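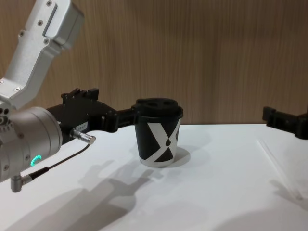
3.2 Who answers a neighborhood survey

We mailed 600 questionnaires to households in Floluldale and got 206 back, nine of them blank except for a complaint about parking. Tanner and Steyn had warned us that people who fill in forms on noise are mostly people who hate noise, and our respondents did little to prove them wrong. One return ran to four extra pages – stapled – on the subject of a single leaf blower.

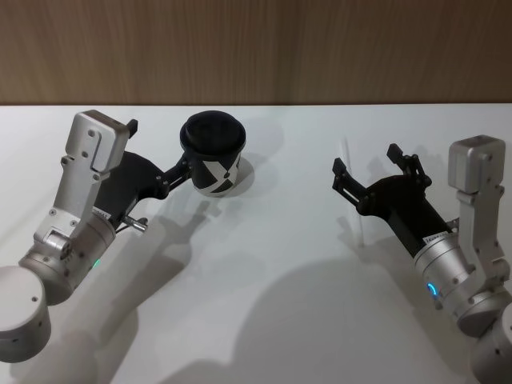

3.3 Coding the open answers

Two of us (Mahrous and Ragab) read every written answer and sorted it by source of noise. Dogs and music gave no trouble. "The people upstairs" was harder, as it covered footsteps, furniture, and in one case a general attitude.

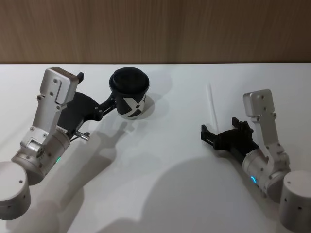

We settled disputes by asking El-Sayed, who lives above a bakery and can sleep through anything. Agreement between readers was good for weekday answers and poor for Sunday, when residents seem to object to sounds they put up with the rest of the week. Figure 3 gives the split by street.

Figure 3. Complaints by source and street, Floluldale, March.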